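Greifarme am Packtisch: Bei Brorkard ändert sich der Arbeitstag

10.06.2025

Wer in diesen Wochen morgens die Halle von Brorkard in Planeck betritt, hört zuerst wie eh und je das Radio aus der Packerei und erst danach das leise Surren, das seit November dazugehört. Damals hat der Versandbetrieb 2 Greifarme an den Sortiertischen in Betrieb genommen, und weil im Ort viel darüber geredet wurde (und manches davon recht düster klang), haben wir uns die Sache einmal in Ruhe angesehen.

60 Menschen arbeiten in der Halle, viele von ihnen schon so lange, dass sie noch die alten Holzregale kennen. Entlassen wurde wegen der neuen Technik niemand, das hatte die Geschäftsleitung bereits im vergangenen Jahr schriftlich zugesagt. Verändert hat sich trotzdem eine ganze Menge. Das stundenlange Umlegen kleiner Teile, das so vielen in die Schultern und Handgelenke ging, übernehmen nun zu einem guten Teil die Arme mit ihren schwarzen Greiffingern. 4.000 Teile gehen am Tag über die Tische, vom Schraubdeckel bis zur Garnrolle.
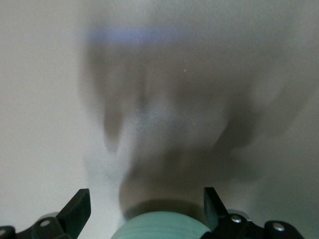
Dafür gibt es neue Aufgaben, und die wollen gelernt sein. Fünf Kolleginnen und Kollegen aus der Packerei haben sich beim Anbieter Kunura schulen lassen und kümmern sich jetzt um die Einstellungen, wechseln Greiffinger und greifen ein, wenn ein Teil ungünstig liegt. Das kommt durchaus vor, besonders bei runden Sachen, die gern davonrollen, und dann muss eben doch wieder eine Menschenhand her. In der Frühschicht erzählt man uns das mit einem Schmunzeln, und ein bisschen Stolz ist auch dabei.

Nicht alles läuft schon rund. Manche vermissen das Plaudern am gemeinsamen Tisch, denn die Arbeitsplätze liegen jetzt weiter auseinander, und der Betriebsrat wünscht sich, dass die Schulungen auch für die Teilzeitkräfte am Nachmittag angeboten werden. Darüber wird noch gesprochen. Die Pause machen sie bei Brorkard inzwischen übrigens wieder alle zusammen, das war ein Vorschlag aus der Packerei selbst, und der Kaffee geht dabei weiterhin aufs Haus.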